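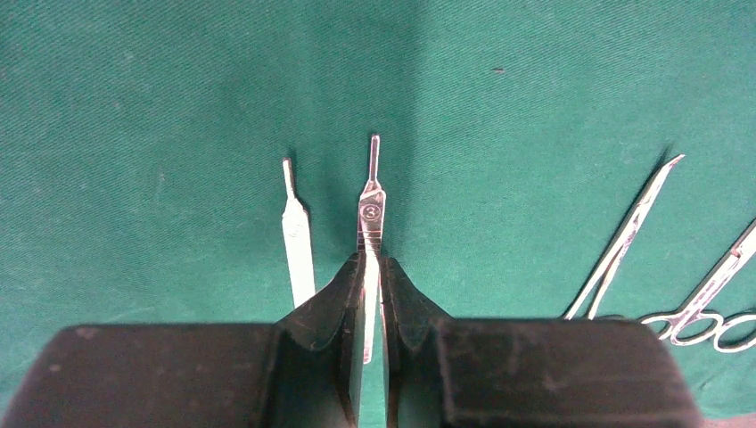 CHAPTER 7
Automation in the Instrument Room

Most patients never see the room where surgical instruments are cleaned, checked and packed. In many hospitals it is in the basement, close to the service elevator, and the people who work there are called sterile processing technicians. An operation cannot start until their work is done.

This chapter is about what happens in such a room when part of the work is given to a robot. The earlier chapters looked at factories and warehouses, where the items are often boxes of a few standard sizes. Instruments are harder. They are small and shiny, and many of them look alike. A No. 3 scalpel handle, with its number engraved on the flat of the metal, has to be told apart from a No. 4, which takes larger blades. Two handles may lie side by side on the cloth with a pair of forceps or something similar a short distance away, and the gripper has to close on one handle and leave the rest where they are. Glare from the overhead lights can wipe out the very markings a camera needs to read.

7.1 The work before the robot

Our main case is the Vilcombe hospital, a mid-sized hospital with 4 technicians on the day shift. Before the change, the job had five steps: receiving, washing, inspection, assembly and sterilizing. Assembly took the most time. A technician stood at a table with a printed count sheet, picked each instrument out of a basket, looked it over, and placed it in a tray in the order the surgeons expected. The room handled nearly 3,000 instruments on a normal day.

New technicians took several months to learn the trays. They learned the names first and then the small differences: a curved tip or a straight one, a serrated jaw or a smooth one. The experienced staff could often feel that a hinge was stiff before they looked at it. None of this was written on the count sheet.

Two problems came up again and again in the staff meetings. One was missing or wrong instruments, which were sometimes found only after the tray had been opened in the operating room. The other was sore hands and shoulders. Standing at a table and picking up small metal parts for eight hours is repetitive work, and people who had done it for years were asking to be moved to other steps.

7.2 What was installed

The hospital bought a sorting station from a supplier named Lovholm. It has one arm, a two-finger gripper, and a small camera mounted near the gripper so that the view moves with the hand. Washed instruments are spread on a green cloth. The arm picks them up one at a time and puts them into bins by type. A second program, made by Warnon, keeps the count and compares it with the tray list.

The station began regular use on Mar 15, 2018. It was set up to recognize 300 types of instrument, which covered the common trays but left out most of the eye and ear sets. Those stayed with the technicians, and so did every final inspection.

The first weeks were slow. Scissors and clamps with ring handles hooked onto each other when they were laid too close together, and the arm would stop and wait for help. The technicians found that they had to spread the instruments out more than they were used to. This added a step that the supplier had not mentioned in its plan for the room. By July the staff had agreed on a way of laying out the cloth, and stops became less common.

7.3 What changed for the staff

No jobs were cut at Vilcombe, but the jobs were different. Amedeo Caputo had worked in assembly for many years when the station came in. He was asked to be its lead operator. He now spends part of each shift clearing stops, part of it on inspection, and part of it adding new instrument types to the system.

"I pick up less and I look more," he said when we visited. "My shoulder is better. My eyes are more tired."

Other technicians had mixed views. Some were glad to be away from the assembly table. Others said the day now felt broken into short pieces, with the machine deciding when they were needed. There was also a question about training. If the robot sorts the common instruments, a new employee handles fewer of them and may learn them more slowly. Vilcombe now has trainees sort by hand for their first months – the station runs beside them – and managers accept that this costs some time.

Pay was a sore point. Running the station called for new skills, but the job title and pay grade stayed the same for most of a year. Section 7.5 compares this with the Sala clinic, where a new grade was agreed on before the equipment arrived.

Key terms
Count sheet: the list of instruments that belong in a tray.
Stop: a pause in which the robot waits for a person.
Task shift: a change in which steps of a job are done by a person and which by a machine.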